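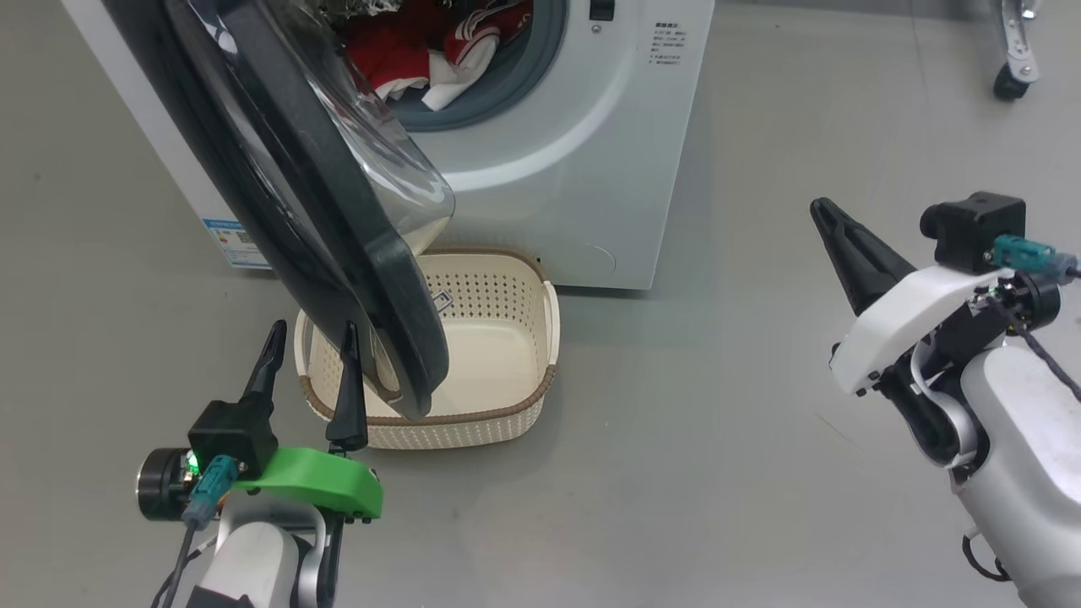 **The Chore Report: still waiting on laundry**

Every December I get the same letter from readers, in different handwriting. When is the machine coming that does the wash? My standard reply is that it came decades ago, has a round door, and shakes the kitchen floor when it spins. They write back to say that isn't what they meant.

I know what they meant. They meant the rest of it. Washing was the awful part once, and somebody solved it so well that we forgot it was ever awful and started complaining about the bits on either side: getting the clothes in, getting the clothes out, carrying them somewhere, folding them, and finding out whose sock that is. A washing machine is a robot that needs a servant.

So I spent part of this month asking people who ought to know how close we are to replacing the servant. The short answer is closer than last year, and don't sell your ironing board.

Gavin Baird has spent most of his working life on factory lines in Lindsay, and he has a low opinion of laundry as an opponent. By which I mean he's afraid of it. "Give me a gearbox," he told me. "A gearbox is the same shape when you pick it up as it was when you put it down." A shirt is a different shape every time you look at it. Pull on a sleeve and you may get the shirt, or the shirt and a pillowcase and one leg of somebody's pajamas, all holding hands.

Then there's the drum. It's a cave with a rubber lip, and the lip loves small items. A person unloading a front loader does most of the job by feel, with an arm in up to the elbow, thinking about dinner. Two stiff fingers have to find a bit of cloth worth pinching, hang on to it, back out through the round hole without clobbering the door, and let go over a basket. Then they have to do it again, and every time the pile has rearranged itself.

Skye Matheson, who tests gripping hardware at Stodeck, says the pinching is the easy bit these days. Knowing when you're finished is harder. A striped red thing on top of a white thing is a nice clear target. One black sock stuck to the top of the drum is a philosophical problem. She scores her trials by whether the drum is empty at the end, and she tells me a good many otherwise handsome runs have failed on a single sock. I have failed on the same sock, many times, and found it in the next load, pink.

Her other complaint is the basket. People who write about robots (guilty) get excited about hands and never ask where the stuff goes. Put the basket too close and the door is in the way. Put it too far out and you get a trail of underwear across the floor. Her team moved theirs for most of March before settling on tucking it right up under the door, where my grandmother would have told them to put it for free.

And speed? I was hoping you wouldn't ask. At the Vumau demonstration in Presisville, a two-armed setup emptied a small load in 180 seconds, which drew applause. I went home and timed myself. I'm not going to print the number, but I was also on the phone. What the machine has over me is that it'll do it at three in the morning and won't sigh so that everyone in the house can hear.

Lamduan Boonchu runs a laundry that handles hotel linen, and she has heard a lot of sales pitches. Her test is simple. She doesn't want to see towels. Towels are square and they behave. She asks the salesman to bring a fitted sheet, and she says the conversation usually turns to financing after that.

She did say something that stuck with me, though. The heavy stuff is where she'd spend money first — wet sheets out of a deep drum, hour after hour, which wrecks people's backs and shoulders. She doesn't much care if it's slow or ugly, or if it drops one now and then. She cares whether it can do the thousandth sheet the way it did the first. So far she hasn't bought one. She has kept the brochures.

For the home crowd, my advice this winter is the same as it was last winter. If you've got a front loader, put the basket under the door, run your hand around the rubber before you walk away, and check the top of the drum. That's most of what the engineers are trying to teach their machines, and you already have the arms for it.

Next issue: dishwashers, and Morven Innes on why a robot can load the plates but won't go near the wooden spoons. Letters about socks may be sent to the usual address.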